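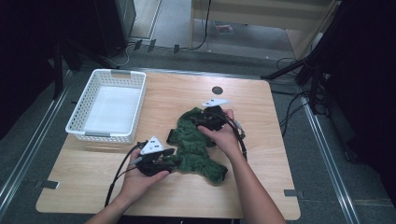 Barkwood Road and Woods Update

Quick one this month, planting is on top of us and the road is still a mess. Sorry in advance for the spelling.

THE ROAD. Upper Barkwood is closed past the second bridge. Culvert at Tangen Creek plugged in the March storms, water went over the top and took the outside shoulder with it. There's a hole you could lose a pickup in. Please don't drive around the barrier. Two trucks have already done it and the tracks are cutting into what's left of the ditch line. If you need to get to the lake, go the long way by the Larnari landing. Adds 6 miles, gravel the whole way, washboard for most of it. High clearance helps but a car will make it if you take your time.

The old pipe is coming out in July. Not before. That's the work window for fish in the creek and we can't move it. The new one is wider and sits lower, so the coho fry can get up into the beaver ponds again, which they haven't been able to do at low water for years. Anybody who walked up there last fall saw them stacked in the pool under the outlet with no place to go. Road will be shut completely while the excavator is in, both directions, foot traffic too. Dates on the board at the store when we have them.

PLANTING. 600 seedlings for the slope above Tangen Creek. Mostly red cedar, some Sitka spruce down in the wet part, a few alder plugs for the slide scar. They're in the cooler now and want to be in the ground by the middle of May. Meet at the Larnari landing, 8 in the morning, look for the orange flagging. Bring boots with real soles, rain gear, lunch, more water than you think. We have shovels and 2 extra planting bags. Gloves we don't have, so bring your own. Kids fine if they stay on the lower bench. Dogs stay home please, last year was enough.

If you've never planted: green side up, roots straight down, no air pocket. Kick the hole closed with your heel. Give it a little tug and if it comes out do it again. Don't plant on rotten wood even though it's soft and easy digging, they dry out in August and die. Mineral soil. Scrape the moss off first. Cedars get a browse cone, spruce don't need one. Cones get staked on the uphill side.

Survival on last years block was better than we expected. We walked it in early spring and the cedar with cones are nearly all alive. The ones without are chewed to the size of a pencil. So yes, the cones are ugly, and yes, we're going to keep using them.

THINNING. The Adeo block is done for the season. Crew finished the west side and pulled out when the ground got too soft. There are 37 loads of small hemlock decked along the spur, most of it spoken for. What's left over goes to firewood after the trucks are through. Same rules as before, permit from the office, no saws in the riparian strip, no cutting anything standing even if it looks dead. The dead ones are the ones the woodpeckers want. Leave the spur gate the way you found it.

A few people asked why the slash was left lying instead of piled and burned. Short answer is we wanted it on the ground. Keeps the machines up off the soil and it rots down fast in this climate. Longer answer at the summer walk. It does look rough right now, no argument there. Two wet winters and you won't notice it. The trail through the block has been cleared so you can at least get from one end to the other without climbing.

OLD CAMP. Still collecting photos and stories from the float camp days. We've got a good pile for the cookhouse and the boom ground but almost nothing from the schoolhouse, or from the years after the camp was pulled up on shore. Also looking for anything that shows the A-frame at work. If you have pictures we'll scan them and hand them right back, we don't need to keep the originals. Write on a separate piece of paper who's in them, not on the back, the ink bleeds thru.

ODDS AND ENDS

Bear on the Larnari side, a sow with cubs, seen near the dump turnoff more than once. Garbage inside.

Somebody left a Stihl bar wrench and a thermos at the landing. In the box by the office door.

Radio channel on the main line has changed, new sign at the bottom of the hill. Call your miles going up AND coming down. Empty trucks too. We had a close one at the narrow corner in April and it was somebody not calling.

Tide gauge at the dock is reading wrong, use the book.

Summer walk will be in the Adeo block, date to come, probably after the culvert goes in. Next newsletter when the planting's done and our hands work again.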